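Home | Kids' Corner | Homes and Buildings | Ask Us | Next page

Why does wood have lines in it?

I love this question, because I used to trace the lines on my gran's table with a finger (usually a jammy one) and wonder who drew them. The tree did! Each year it grows a new layer under its bark. Spring wood grows fast and looks pale, and summer wood grows slowly and looks darker.

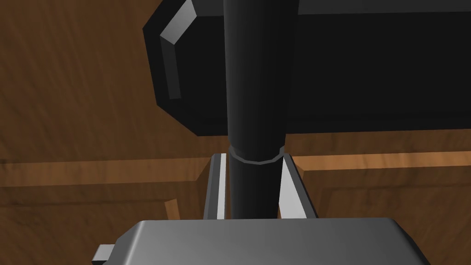
If you slice straight across the trunk you get rings. A tree with 37 rings is about that many years old. Slice along the trunk instead and the rings turn into long stripes and wiggles, and we call those the grain.

Why are some doors made of panels?

Wood drinks water from the air and swells, mostly sideways across the grain. One great big board would get stuck in its frame every damp March! So joiners fit smaller panels into grooves, with a tiny gap left for them to grow into.

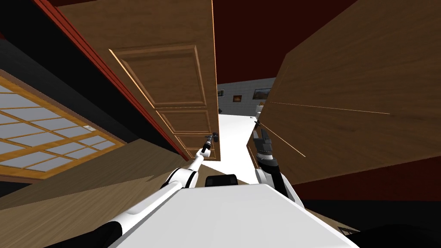

Try it yourself

Draw round a dry lolly stick, soak it in water for 10 hours, then put it back on your drawing. Is it fatter or longer? Mine got fatter.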